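We use cookies to remember your preferences. Accept all | Manage settings

# Claltside bag notes

Filed under: Datasets / Home & Household

Hi, I'm Lyle Mbeki and this is my little collection of notes on trash bags – how they open, bunch up, get tied and get carried out. It started as a text file on my desktop and now it's 456 entries, so I figured it deserved a README!

Every entry is one bag on one floor. I wrote down the color, whether you can see through it, and how the top was closed (twisted, knotted or just gathered).

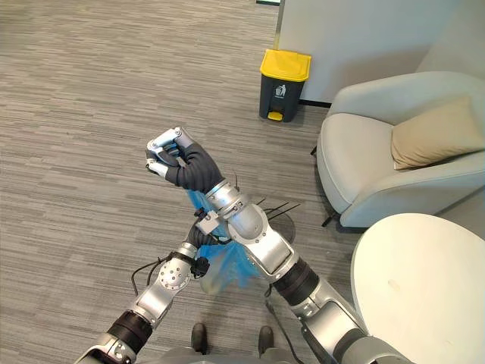

The `closure` column is the messy one. I used "gathered" for anything held shut without a knot, and I changed my mind on 20 of those in February, so check `closure_old` if your numbers look off.

## Files

- `bags.csv` – the main table
- `floors.csv` – carpet, tile or wood
- `skipped.txt` – 5 entries I couldn't make sense of

Still to do: bag sizes. Send me fixes, I read them all!

Related
- Imrie drawer labels
- Liston laundry notes
- Mumex shelf list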